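The zip went on my brown leather jacket in November, so I have spent most of this winter looking for a replacement and learning more about hides than I meant to. I'm writing it down for anyone else who is shopping for one and for my own benefit, as I will have forgotten it all by the next time.

The old jacket was a Rurkico, bought second-hand. Plain front, two hand pockets, one inside pocket with a hole in it. I wore it most days for 8 years. The leather is still good, but the lining has gone under both arms and the zip tape has torn away from the facing on the left side. I took it to Toon Van Wijk, who does repairs near the station, and he said he could put a new zip in but the lining would need replacing at the same time. His price was fair. I said I would think about it.

What I did instead was look at new ones. My limit was 534, which is what I had put aside after selling the bike. That sounds like plenty until you start reading labels.

The first one I tried on was a Tilden. It looked right on the hanger and the collar sat well. The label said 'genuine leather' with no mention of the animal or the finish, and when I bent the cuff the surface creased like a plastic folder. That usually means a thick coating over a split hide. It won't age the way you want it to. It will look new for two winters and then crack at the elbows.

The second was a Mansour in sheepskin, very soft, very light. I liked it a lot. The sleeves were too long and the shop said they could take them up from the shoulder, but sheepskin marks where the old stitching was and I didn't want a line of holes running round the armhole. I also carry a rucksack most days and the straps would have worn through the shoulders.

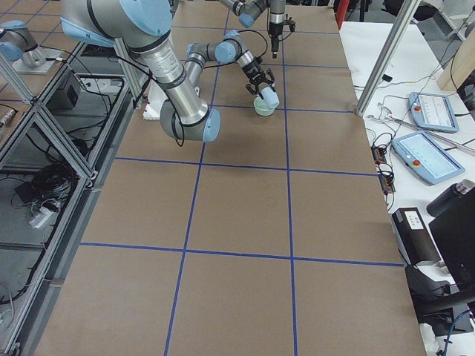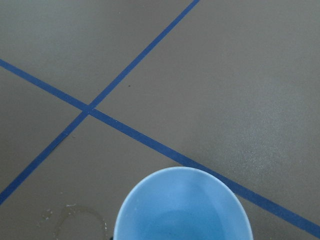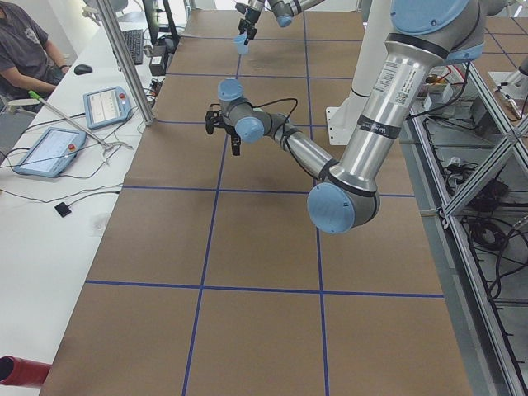
Blue tape on all three.

The third was a Pustus, in cowhide, and this is the one I went back to see twice. The leather is stiff. You can't lift your arms properly in it for the first few weeks, and the woman in the shop said so before I did. It has a metal zip, a proper wind flap behind it and a cotton lining in the body with something slippery in the sleeves so that a jumper doesn't ride up. The sizing runs small. I am a 40 in everything and needed the 42, and even then only with a thin jumper.

I asked Mieke Nijs to come along the second time. She used to cut patterns for a coat maker and she looks at clothes in a different way from me. She turned the sleeve inside out and went over the seams, then checked that the two front panels matched in grain, which they did. Her only complaint was the pockets. They are set high, so your hands end up on your ribs. I hadn't noticed, and after that I couldn't stop noticing.

So I left it there. I might have bought it if the pockets had been lower, or if she had stayed at home.

A few things I would check on any leather jacket now:

Bend the cuff and look at the surface. Fine creases are good. Sharp white ones are not.

Put your keys and phone in the pockets before you look in the mirror.

Sit down in it. A jacket that is fine standing up can push up under your chin on a bus.

Look at the zip tape on the inside. It should be caught under the facing with two rows of stitching. Mine had one.

Ask what the lining is and whether it can be replaced. Some are glued at the hem and repairers don't like them.

I went back to Toon last week with the old one. He is putting in a heavier zip and a dark green lining, and patching the inside pocket while he has it open. It comes to 200 all in. He also told me off for the state of the leather, which had not been fed for years, and gave me a small tin of conditioner – a thin coat, left overnight, then brushed. No saddle soap on the collar, he says, only a damp cloth.

It should be ready in the new year. Until then I am in my anorak.

Posted December 28, 2018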